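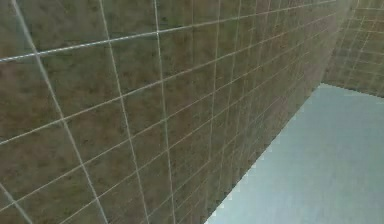 The Office of Recorded Instances occupied the second storey of the old grain exchange at Mullau, and its rules were fixed to the inside of the door. Personnel were to enter the rendered premises from their own desks, at the appointed hour, and to remain there until the quota had been met. Each completed task was to be entered in the register as one instance. An instance broken off before completion was to be entered as void, with the reason given in plain words.

Jabari Khaemba had been an Instance Clerk, Second Grade, for 20 months. In that time he had not once been asked to give a reason.

The contract then in force was held by the firm of Papadakis, which required 300 instances for the instruction of a learning system known as Plerar. The system was to be taught the care of a domestic interior. It would be shown a clerk going into a room, approaching an article, and attending to it, and it would be shown this again with the article moved a little, until it could be trusted to do the same without a clerk. The room was supplied by Dillance, a subcontractor, and arrived with a schedule of contents and a certificate of acceptance.

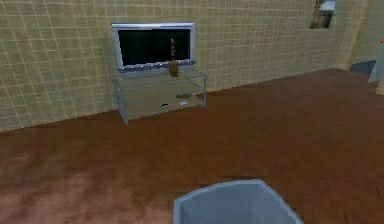
Room as supplied by Dillance, window side, with glass shelf unit.

Mr Khaemba worked through the first part of the quota without incident. He approached the shelf unit from the left, and then from the right. He approached it slowly, as the instructions allowed, and at the standard pace. The register records 59 instances in succession, all complete, all signed.

The sixtieth is entered as void. Under the heading for reasons he had written: "I stopped to look out of the window."

The entry was referred to Dinesh Chauhan, Examiner of Registers, who was bound to enquire into every void instance on a contract of that size. He called Mr Khaemba to his room on the following morning and placed the register between them.

"The panes are dark," Mr Chauhan said. "I have consulted the schedule. No exterior was ordered."

"I am aware of that, sir."

"Then what was the purpose of looking?"

Mr Khaemba considered the question with the seriousness it was due. He replied that he had passed the window 59 times, and that it had come to seem discourteous.

Mr Chauhan wrote this down. He then observed that the void instance had been transmitted to Papadakis with the others, the clerk having omitted to withhold it, and that Plerar had in all likelihood already received it. The proper course was to apply for its removal. The form for this purpose had 2 parts, and both required the signature of the clerk concerned.

Mr Khaemba took the form away with him. He did not sign it that day, nor in the days after, and the quota went forward. 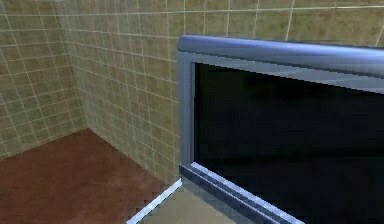

The question of what a system learns from a pause had never been settled by the Office. Guidance issued in December held that a pause taught nothing, and was to be treated as an absence of instruction. Mr Khaemba had read the guidance with care, and had begun to doubt it. His later instances took him to the other articles on the schedule, among them the television, and he found himself halting in front of its black screen in the same manner, with the tiled corner of the room beyond it and nothing whatever to be seen on the panel. He completed the task on each occasion. The delay was a few seconds, and fell within the permitted limits.

When the quota had been met, Papadakis returned a report of the system's first unaided trial. It was addressed to the Examiner of Registers, and Mr Chauhan read it standing at his desk. Plerar had entered the room and attended to every article on the schedule. The performance was judged satisfactory. One remark had been added at the foot of the page. Before beginning its work, the system had gone to the window and remained there for a short interval, for which the firm could find no cause, and it wished to know whether the Office had any objection.

Mr Chauhan sent for the register and turned to the sixtieth entry. He sent also for the form, which was brought to him unsigned. After some time he drew a sheet of the Office's paper towards him and wrote that there was no objection. He filed the form behind the certificate of acceptance, and asked the messenger, who was waiting for the letter, to be so good as to raise the blind.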